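Sevthorpe Terminal Orders Shore Power System for Two Tanker Berths

5/18/21 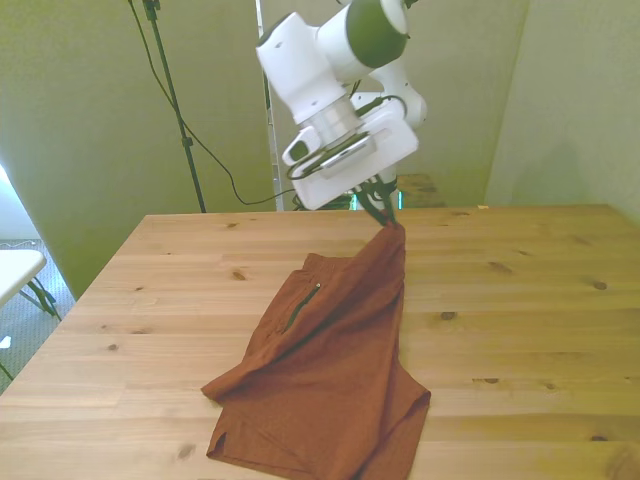

Fevico, the inland tank terminal operator, has placed an order with Mosex for a shore power system at its Sevthorpe terminal. The system will let tank barges and small coastal tankers turn off their auxiliary engines while they are alongside and draw electricity from the local grid.

The order covers two of the terminal's 3 liquid bulk berths. It includes the transformer station, frequency converters, cable handling equipment and the metering system that will be used to bill vessels for the power they take. Civil works will be carried out by Olatunji, which also built the terminal's current jetty extension.

Fevico did not disclose the value of the contract.

Site work is set to begin once the port authority has issued the remaining building permit. The permit application was filed in March. Fevico expects the first berth to be in service 16 months after work starts and the second to follow in the next low-water season, when the inner jetty can be closed without turning ships away.

"Most of the barges that call here run a generator the whole time they are at the berth," the company said. "They need it for lighting, heating and the galley, and in winter for keeping cargo lines warm. The grid connection we have at the site can carry that load, and we would like to use it."

The terminal handled 317 vessel calls on the two berths last year. Average time alongside was long enough that Fevico judged a fixed connection to be worthwhile at both of them. The outer berth is used mainly for short calls and bunkering stops and was left out of the order. Ducts for a later connection will be laid there during the same works so that the quay does not have to be opened twice.

Power at a liquid bulk berth raises questions that do not come up at a container or cruise quay. Parts of the jetty fall inside a hazardous zone while cargo is being moved, and electrical equipment in that zone has to be rated for it. Under the design chosen for Sevthorpe, the converters and switchgear stand behind the pipe track, outside the zone. Only the cable arm and the socket box are placed near the vessel, and both are kept under slight overpressure during cargo work. If the pressure drops, the supply cuts out and the vessel goes back to its own generator.

Mosex said the cable arm has a reach that covers the range of water levels recorded at the terminal and can be worked by one person from the jetty. The plug is connected before cargo hoses are coupled and stays in place until they have been drained and removed. Crews will not be allowed to connect or disconnect during transfer.

Vessels will not be required to use the system in its first year. Fevico said it will offer the supply at cost during that time and set a regular rate afterward, based on what it has learned about demand. The rate will be published with the terminal's other port charges. Vessels that cannot take shore power will pay the same berth fees as before.

The number of barges fitted with a suitable connection is still small. Fevico has asked its regular charterers which of the vessels they send to Sevthorpe could be converted, and 7 have been named so far. Mosex will supply a connection kit for these vessels that includes the inlet box, a changeover panel and the cabling between the two. Owners can have the kit installed at a yard of their own choice - it does not call for dry docking.

Olatunji will drive new piles for the cable arm foundations and build a raised platform for the transformer station. The platform places the equipment above the highest flood level on record at the site. One berth will stay open at all times during the works, and the company has agreed to stop piling at night and during the spring fish run.

Customers with fixed slots will receive a schedule of berth closures before work begins. Barges that would normally use the inner jetty will be moved to the outer berth where their draft allows it. Fevico does not expect any change to storage or blending services on shore, and truck loading will carry on as usual through a second gate while the main access road is dug up for the cable route.

The order is part of a wider plan to cut engine running at the terminal. Fevico replaced the diesel pumps in its northern tank pit with electric ones last year and is looking at the same change for the fire water system, where a diesel back-up will have to remain in place.

About Fevico

Fevico stores and handles mineral oil products, biofuels and liquid chemicals at inland terminals. The Sevthorpe site has berths for barges and small coastal tankers, a rail siding and a truck loading station.

Owners and charterers who want technical details of the vessel connection can request the interface drawings from the terminal's marine desk.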